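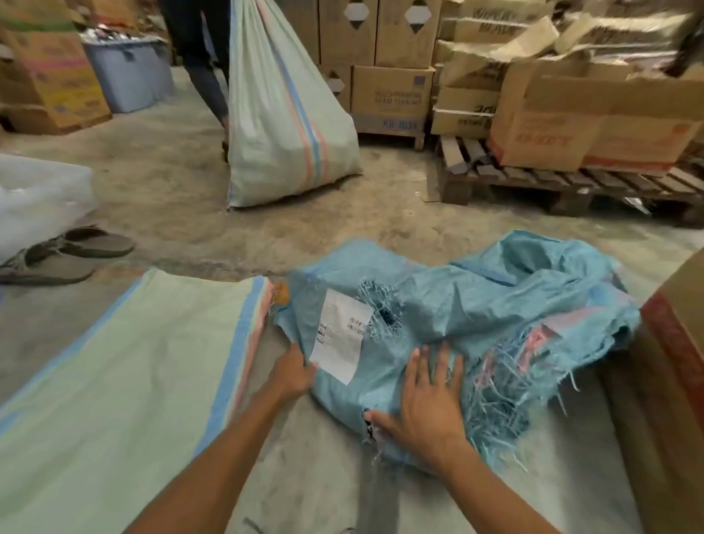
The blue sack, label side up.

Ilona Kiss had been making gin at Stemside for five years before she admitted that the recipe was her uncle's. She told Imre Győri on a Tuesday, while he was cleaning the small still and could not easily walk off.

"All of it?" he said.

"All but the lemon peel."

He went on wiping. The gin was called Tangen, and the label said she had arrived at it after 129 trials. Imre had written that label himself, in January, on the back of a delivery note.

"There were trials," she said. "I was trying to get the juniper down. It always came out worse."

The man from Terkholm was due at four. He wanted 308 bottles for the hotel bar and he wanted the story to go with them, printed on a card by the glasses. Imre thought about the card. He poured two small measures, added tonic to hers and drank his own without. 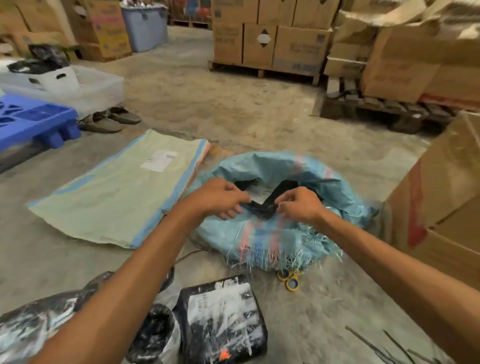 The uncle had called his gin Zostasier and sold it from a kitchen in bottles that did not match. He never wrote the recipe out in full. Half was in a notebook and the rest she had learned by standing next to him, weighing coriander. The notebook came to her after the funeral, in a blue woven sack with pink and white stripes, frayed to threads along one edge, under his black winter coat. She had kept the coat as well - it still hung behind the office door.

"Put his name on it," Imre said.

"He'd have hated that."

"Put it on anyway."

She rang the printer before the man came. The new card would cost more and would be a week late. At four she opened the door, shook his hand and asked him whether he took ice.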